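Student Project Report: Choosing a Wrist Camera and Gripper for Kitchen Tasks in Simulation

Group members: Elsie Stockdale, Mohit Kandpal, Mawar Ngui
Supervisor: Dinesh Fakir
Submitted 21st June

3. Method

Our group compared two parallel grippers on the same white arm model. We called them Anard (short block fingers) and Plollum (longer fingers with a curved tip). Both were run in the same simulated kitchen, with the same controller and the same start position. Each gripper got 100 attempts at picking up a dish and moving it to a target spot near the sink. An attempt ended after 18 seconds whether or not the dish had been placed.

Two camera views were recorded. One was fixed in the room and showed the arm and the counter. The other was mounted at the wrist and looked past the gripper. Mawar wrote the script that saved both views, and Mohit set the contact and friction values. We left those values alone once testing began — changing them halfway would have made the two grippers impossible to compare.

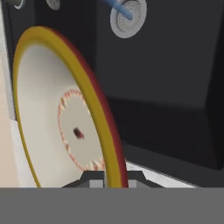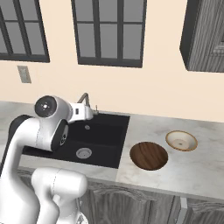
Figure 3. Wrist view with a plate rim between the finger blocks (first), and room view of the arm at the sink (second).

4. What we found

Anard did better on plates. The flat blocks met the rim squarely and the plate turned less during the move. Plollum did better on bowls, where the curved tip could follow the side. It often let plates rotate, and we lost several attempts to this before the arm got near the target.

The wrist view was more useful than we expected for checking a grasp, but a large plate takes up so much of it that the target is hard to see. The room view has the opposite problem. It shows where the arm is going and very little of the contact at the fingers. Elsie tried the controller with each view alone and then with both. Both together gave the steadiest placing, although each step took longer to compute.

5. Problems

The first controller we tried, Penrose, stopped responding when the wrist came close to the faucet. We switched to Flalico and reran everything from the start. Kieran Wragg from the year above helped us find the joint limit that was causing it. We also had to cut the saved images to 2,000 per gripper to stay within our storage space.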